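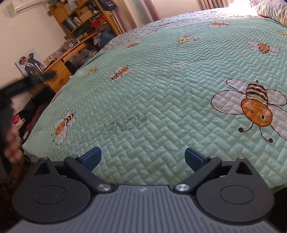

Merja Miettinen wants to know, before anything else, whether the bed-making work has been stopped, and if not, why not. It was stopped for 12 days in June. It has started again, with changes, and the rest of this report says what they are.

Progress first, as there was some. Tirix now has 61 usable bedding demonstrations from the hand-held grippers, against the 20 we had when we last wrote to you. Quilted covers are going well. Thin sheets are going as thin sheets go.

Now the fault. Late one afternoon the left finger on gripper two stopped letting go. Diệp Tôn had closed it on a pillowcase, released the trigger, and found that the pillowcase and the gripper had formed a lasting attachment. She pulled, which the handbook says not to do, and the finger sprang open and caught her thumb. A bruise and a small cut, cleaned and plastered on the spot. She was back at work next morning and has asked that the pillowcase be named in the report as the other party.

Eetu Pesonen took the gripper apart at Saarela. One of the pivot screws had backed out far enough for the linkage to tip over and bind under load. We had been checking those screws monthly. They had been working loose rather more often than that.

The less comfortable part is the log. The recorder takes finger position from the trigger, so for every sticky release it wrote down "open" while the finger was still shut. We went back through the recordings and threw out 13 of them. The 61 above is what was left. Two sessions that I described to you in my last report as "very clean" were among the casualties, and I withdraw the phrase.

Changes so far:

Pivot screws checked at the start of each session, with a paint mark across the head so that a turn shows.
Thread lock on both grippers.
No pulling. Put it down, switch it off, fetch Eetu.
A stop button on the grip. Fitted to gripper one, on order for gripper two.

Still open: a proper sensor on the finger itself. Zastley have quoted and we think the price is high. Berhanu Beyene is trying a cheaper part on the bench and will have a result before the next payment falls due. If it fails we shall be asking to move money out of travel, where there is plenty, none of us having gone anywhere.

Edileuza Seixas has the incident form and the list of discarded recordings.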